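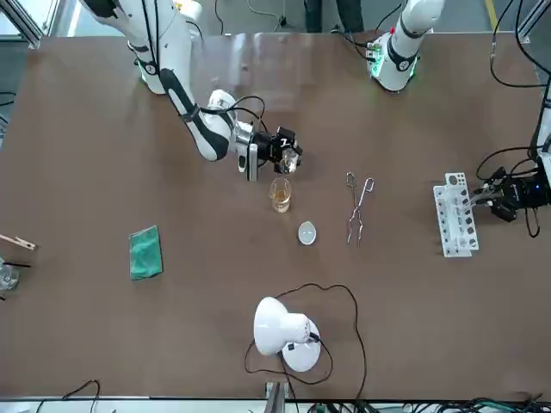 August, bench notes, afternoon

Week three of the Ramby trial and the planning people at Kikari are already talking about moving two of us off wet prep. I would like that to wait until the numbers are looked at by someone who has to wash up afterwards. The two arms share one table, and so far the table suits neither them nor us. The lamp is a good case: its cord wanders over the middle of the bench, up towards the white dish, and every one of us has asked whether that goes in the risk sheet. It does now. I want it clipped to the back edge before the next run.

Transfers logged since the start: 353. Of those, 175 needed somebody to step in, mostly to re-seat a tube or press resume. Grisivow's report calls these "assisted completions". In my book they are jobs a person did with a long wait in the middle.

What has changed for us is the shape of the day. Before, you did your batch, wrote it up and went for tea. Now whoever is on watch can't start anything longer than 8 minutes, as the alarm might go. The batch sheets still get done, only later, and by the same people. No one has put that time in the costing. I asked for a column for it and was told it would "muddy the comparison" – which rather proves the point.

To be fair, the night rinse cycle on the Mamo unit is good. No complaints there, and my wrists are better for it. Dull work, same vessel every time, nobody needed. If they bought more of that I would stop grumbling.

To do:
– cord clips, and a fixed spot for the tongs
– ask who signs when an arm does the pour and a person finishes it
– keep the paper tally going, whatever the dashboard says
– order form 944 for more tube racks, wrong cost code last time

Training for the late shift is still not booked. Chased twice.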